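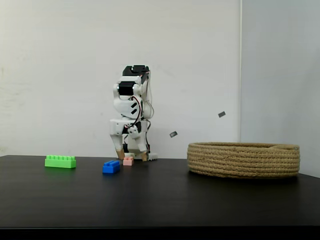
Will the new Flenari update wipe my phone?

Your photos, messages and apps stay where they are if you install it over the air. Only the full manual flash from a computer clears the storage, so back up first if you go that way.

Home News Phones Tablets Firmware Forum Search

Flenari 4 reaches the Stukdale Ellis at last

Owners of the Stukdale Ellis have been asking for this one for a long time, and on Monday it finally started showing up on phones! Flenari 4, the new system software from Stukdale, is rolling out now to the standard Ellis in every region, with the dual SIM version next in line. It's a 117 MB download over the air, which is tiny for an update that changes this much.

The big news is the battery. The Ellis has always had a habit of draining overnight when the mobile signal was weak (mine used to lose a third of its charge sitting on a nightstand), and the new modem software goes straight after that. Stukdale says a phone left idle in a poor signal area should now last 48 hours on a full charge. I've only had it on my own unit since Monday evening, so I can't vouch for the whole claim, but I woke up on Tuesday with far more left than I'm used to and I'm very happy about it.

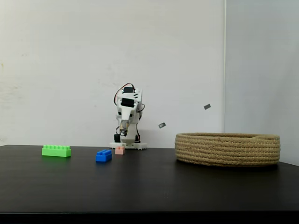

The camera app has had a good going-over too. It opens faster, the shutter button no longer sticks when you switch to video, and there's a proper manual focus slider, a feature forum members have been begging for practically since launch. The keyboard lag is gone as well. Small stuff, maybe, but you notice it every single time you type a message.

"We rewrote the power handling from scratch, and then we spent most of the winter trying to break it," said Chanida Wiriya, who leads the Flenari software team. "The Ellis is not a new phone, and we wanted people who kept theirs to get something worth waiting for."

To check for the update, open Settings, then System, then Software Update, and tap Refresh. You'll need a charge of at least 35 percent before the install button lights up. The phone restarts twice during the process, and the second restart sits on the logo for quite a while. Leave it alone and let it finish.

If you'd rather flash it by hand, the full package and the matching USB driver are both on Stukdale's support page. Pick the file that matches the model code on the back of the phone, because the single SIM and dual SIM builds are separate and won't boot on each other. Charge to 100 percent, unplug any memory card, and use the cable that came in the box if you still have it. Anyone coming from a custom ROM will have to take this route, as the over-the-air version looks for the stock recovery before it will start.

One known bug so far: custom ringtones go back to the default after the update. Hywel Samuel, who runs the Plukthorpe firmware forum, has already posted a fix that involves clearing the media storage cache and picking the tone again. It worked for me the first time. He's also collecting reports from people whose Bluetooth headsets need to be paired again, so if that's you, add your model code to his thread.

The dual SIM build is due in January.

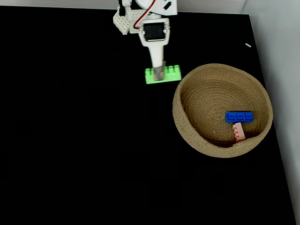
A white robotic arm rests its padded fingertip on a lime-green toy brick.

Filed under: Phone Updates, Stock Firmware, Stukdale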